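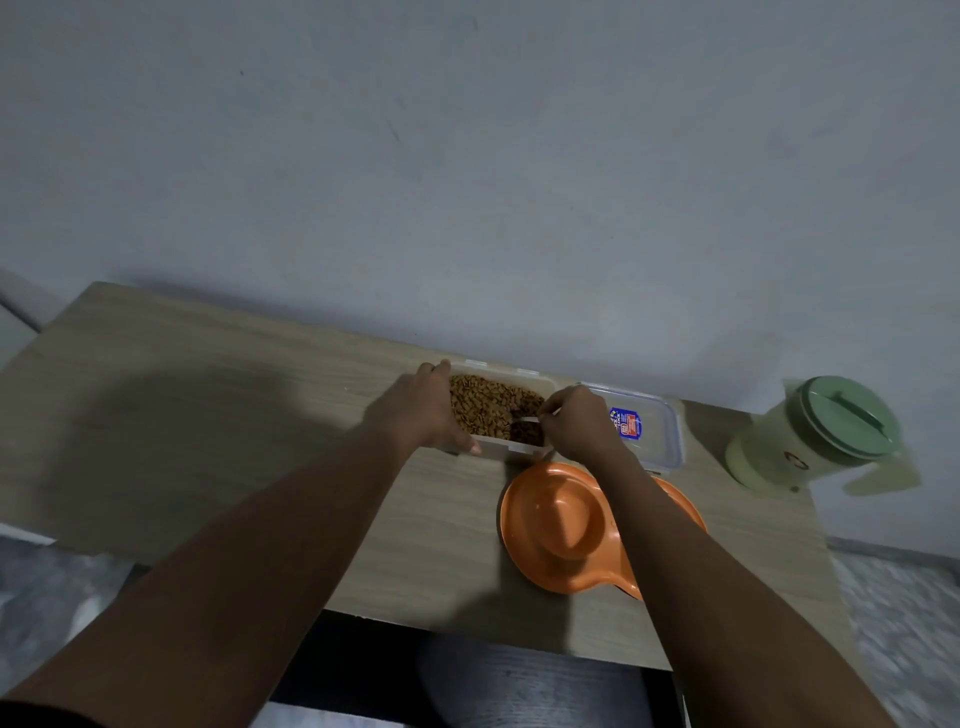
Portioning dry food from the storage container, one of the household tasks covered by the protocol.

Call for participants: household task recording and protocol review

Trurkis is recruiting adults to carry out and comment on ordinary pet care and kitchen tasks in their own homes. The recordings and written comments will be used to draft a code of practice for domestic service robots working near animals, food and stored goods. The work is run jointly with Uvodov, which maintains the task protocol, and Dimitriou, which handles data protection and participant payments.

Places: 52
Location: participant's own home
Commitment: one induction call, four recording sessions, one review meeting
Start: February

Background

Existing safety rules for robots in the home deal mainly with contact force, stopping distance and battery handling. They say little about the order in which a task should be done, which surfaces may be touched after food has been handled, or what a machine should do when an object is not where it was left. Draft 2 of the Pledell code sets out rules on these points, and we need to test the wording against the way people do the work. Several clauses in Draft 1 were written at a desk and could not be followed in a small kitchen.

No robot will be brought into your home at this stage. Participants perform the tasks by hand while wearing a head-mounted camera supplied by Trurkis.

Tasks in the current set

Each participant is assigned one task group. Preferences may be stated on the form but are not guaranteed.

Group A: dry pet food. Opening a lidded container, scooping and portioning, filling a bowl, closing the container, returning it to its place.
Group B: bowl placement. Carrying bowls from table to floor, setting them down at a fixed point, lifting and collecting them.
Group C: dry kitchen goods. Decanting rice, pasta or flour between containers.
Group D: wiping down. Clearing and cleaning a work surface after any of the above.

Participants in Groups A and B should live with at least one cat or dog. The animal should be kept in another room during recording. Sessions in which an animal enters the working area are stopped and are not counted against the participant.

What you will be asked to do

1. Attend an induction call of one hour, held on a Wednesday evening at 7 p.m. The call covers camera fitting, consent and the task protocol.

2. Prepare the working area. Letters, screens, photographs and anything showing a name or address must be out of view. Product labels may stay on.

3. Record each task at your usual pace. Do not slow down for the camera. Keep both forearms uncovered to the wrist or above, and remove rings and watches. If something is spilt, leave it until the task is finished, then record the clearing up as a separate task.

4. For floor-level tasks, check the approach first. Cables crossing the floor are to be noted on the session sheet, along with the floor surface and the distance from the bowl to the nearest wall or piece of furniture. Bowls are to be handled by the rim, one hand at each end where the bowl is a double one. 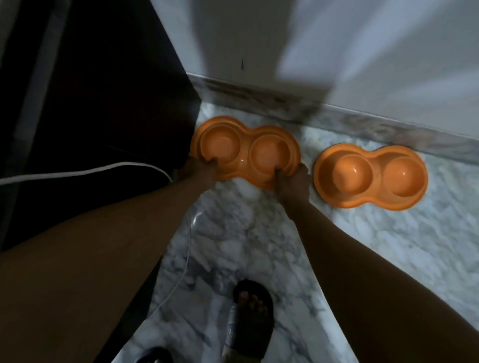

5. Complete the session sheet on the same day. The sheet asks which clauses of Draft 2 you followed without effort, which you had to think about, and which you could not follow. Short answers are sufficient.

6. Attend the review meeting. This is held online and lasts two hours. Wording changes proposed by participants are minuted and carried forward to Draft 3.

Who can apply

Applicants must be aged 18 or over, be able to lift and carry household items without pain, and have a table or worktop with enough free space to set out a container, its lid and a bowl. Glasses may be worn with the camera. No technical knowledge is required. We would particularly like to hear from left-handed people and from those who normally work seated, as both are under-represented in the material gathered for Draft 1.

People employed by a robot manufacturer, or by any of the organisations named in this call, cannot take part.

Payment

Participants receive £200 on completion of the first two sessions and a further £200 after the review meeting, making £400 in total. Payment is by bank transfer. Participants who withdraw after the second session keep the first payment.

Consent and data

Recordings are stored by Dimitriou on encrypted drives and are seen only by the protocol team. Sound is not recorded. Faces of other household members caught by accident are blurred before review. You may withdraw a session at any time up to the issue of Draft 3, without giving a reason. After that date, comments already taken into the text cannot be removed, but the recordings behind them can still be deleted on request.

How to apply

Complete the short form on the Trurkis participation page. You will be asked for your preferred task group, your dominant hand, the type of flooring in the room and the pets in the household, if any. Please do not send photographs or video at this stage. Applicants will hear by email whether they have been given a place. Those not selected may ask to be kept on the reserve list.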